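PRESS RELEASE
For release 16th October

Tenants' group questions "smart storage" claims in shared office contracts

The Landry Office Tenants' Group today called on managers of shared workspaces to stop charging small businesses for storage "upgrades" until someone can show what the money buys.

The call follows a review of contract changes offered to the group's members since July, when the management company Velier began selling an add-on package under the name Metanura. The package promises a "clutter-free working culture" and a "measurable lift in focus." Members who asked how the lift was measured were sent a brochure. Members who asked a second time were sent the same brochure.

"We read it twice and there isn't a number in it that connects to anything," said Farzana Mohmand, who chairs the group. "There's a chart with an arrow going up. I'd like to know what the arrow is made of before our members pay for it."

Under the package, a tenant pays $988 a year per suite. In return, Velier provides a labeling scheme, two visits from a storage adviser and access to an online portal called Flidia, where staff are asked to log supplies as they take them. Cabinets are not included. Tenants keep the furniture they already have and pay to be told how to use it.

The group has no quarrel with tidy offices. Several members run theirs very strictly and were doing so long before the package was thought up. What the group doubts is that a three-person bookkeeping firm needs a login to find a battery, or that time spent typing "1 x sticky notes" into a portal counts as time saved.

Velier has told tenants that the package is optional. The group accepts that this is what the letter says. It also notes that the add-on was already filled in on the renewal forms sent to members, and that anyone who did not want it had to write in and ask for it to be removed. Some did not spot it until the first bill arrived – a few are still waiting to hear whether they will get the money back.

"If it's optional, leave the box blank and let people fill it in," Mohmand said. "That's how every other form I've ever signed works."

The group is asking Velier and other managers for the following:

A blank box on all renewal forms, with the yearly cost printed next to it.

Refunds for tenants who did not knowingly sign up.

The study, survey or other source behind the claim of a "measurable lift in focus," in full and with the method explained.

A plain statement of what happens to the supply records kept in Flidia after a tenant moves out. The current terms say the data may be used "to improve services," a phrase the group finds too loose to agree to.

Until those points are answered, the group's advice to members is to read the renewal form line by line and strike out the add-on before signing. Members who have already been billed should write to the group, enclosing a copy of the form as it reached them. A template letter is available on request.

The group will publish any reply it receives, in full. It will also publish the date it was received. 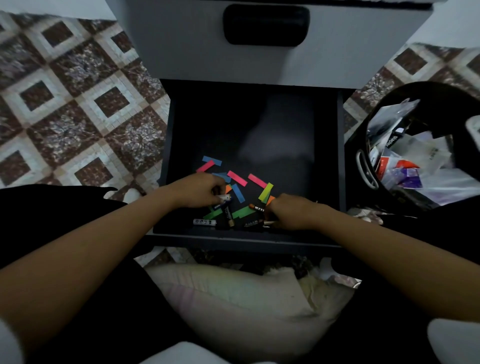
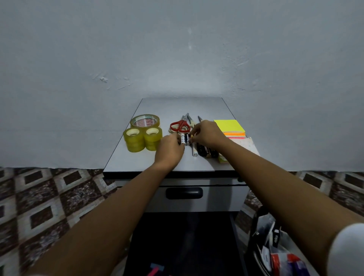
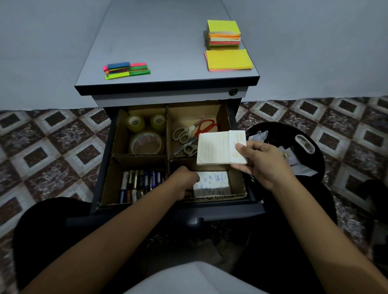 Cabinets and everyday supplies.

About the Landry Office Tenants' Group

The group represents small firms renting space in shared office buildings. It is funded by member dues and takes no money from landlords, management companies or furniture suppliers. Press questions should be sent to Farzana Mohmand at the group's office.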